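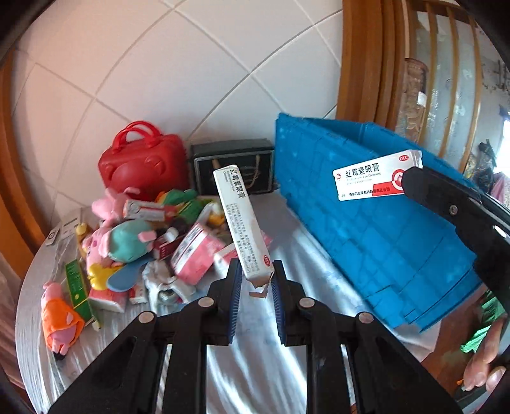

How long can you keep a tube of eye ointment once it's been opened?
Four weeks is what most of the leaflets say, then bin it, even if there's loads left in the tube.

Mevthorpe Allotments & Village Board > Off Topic > Medicine cupboard clearout
Started 11/28/04

pondweed_8
Rest of my question still stands though. Doing the bathroom cupboard before the in-laws come and there is stuff in there from the old house. Creams, drops, half a bottle of something pink with the label gone. Do people go by the date on the box or do you give it a bit of leeway? Seems a wicked waste chucking it all.

balaskas_fan
Date on the box is for sealed. Once you break the seal it's a different clock. Eye stuff worst of the lot, tablets in blister packs least bother. I write the opening date on the box in biro. Takes two seconds.

tinribs
And then the box goes in the recycling and you've got a bare tube with no date on. Been there. Write it on the tube.

balaskas_fan
Biro doesn't take on a metal tube. Sticky label then. Keep the box anyway, the leaflet's in it.

OldMarrow
Load of fuss if you ask me. My mother had the same tin of ointment for 3 houses and we all got dabbed with it. Dates are there to sell you another one.

hettys_mum
Tin of ointment for grazed knees is one thing, would you put it in your EYE?? That's the whole point of the four weeks. The nozzle touches your lashes, goes back in the cupboard, warm steamy bathroom, lovely for germs. And don't share a tube between kids either, we passed pink eye round the house all of June doing that.

OldMarrow
Didn't say eyes. Said tin.

pondweed_8
It was me that said eyes, sorry. Ok so eye things out. What about plasters, do they go off? The sticky's gone on some of these.

tinribs
If they don't stick they've gone off lol

kestrel689
Bathroom is the wrong place for any of it tbh. Damp. Ours lives on top of the wardrobe in a Jidier box with a clip lid, the sort you get for sewing bits. Kids can't reach and it's dry. Only trouble is neither can I without the steps.

hettys_mum
High shelf yes but please a lock as well if you've got climbers. Mine was up on the worktop at two.

balaskas_fan
Anyone know where to take the old stuff now? The chemist on Civitz Parade used to have a bin by the counter, went in last week and couldn't see it.

kestrel689
Still do it, it's behind the counter now, you have to hand it over. Take tablets out of the outer boxes first, they like just the blisters. Liquids stay in the bottle. They wouldn't take my sharps.

OldMarrow
Or flush it, saves the walk.

tinribs
No no no don't flush it. Goes straight in the water.

OldMarrow
They clean the water.

tinribs
Not for that they don't, not all of it. It's a ten minute walk, you'd do it for a pint.

hettys_mum
Agree with tinribs. Not the kitchen bin either if you've got dogs or foxes. Ours had a bag all over the path in one night.

pondweed_8
Right, update. Done the top two shelves. One carrier bag full. Found a bottle of cough mixture with the price from the old shop on it, and a thermometer I've been looking for since we moved. Pink stuff is going, whatever it was. Have kept the antihistamines, in date till next year and still sealed.

balaskas_fan
Good. Make a list of what you chucked so you can replace it, otherwise it's two in the morning and no paracetamol.

pondweed_8
Too late it's all in the bag. Will do it from memroy.

kestrel689
Somebody put up a cupboard list on here before, I'm sure. Plasters, tweezers, antiseptic, something for a temperature, something for the runs. It's post 900 and something in the Useful Stuff thread. Search is rubbish so you'll have to scroll.

OldMarrow
Tin of ointment

hettys_mum
Found the list, it's a good one but it says keep eye drops "as needed" with no date. Might be worth a mod changing that? And does anyone know if antiseptic cream has the same sort of limit once it's open, mine's got a little picture of a pot with a 12M on it and I never know if that counts from when I bought it

tinribs
From when you open it — same as face cream. Check the leaflet though, some are shorter.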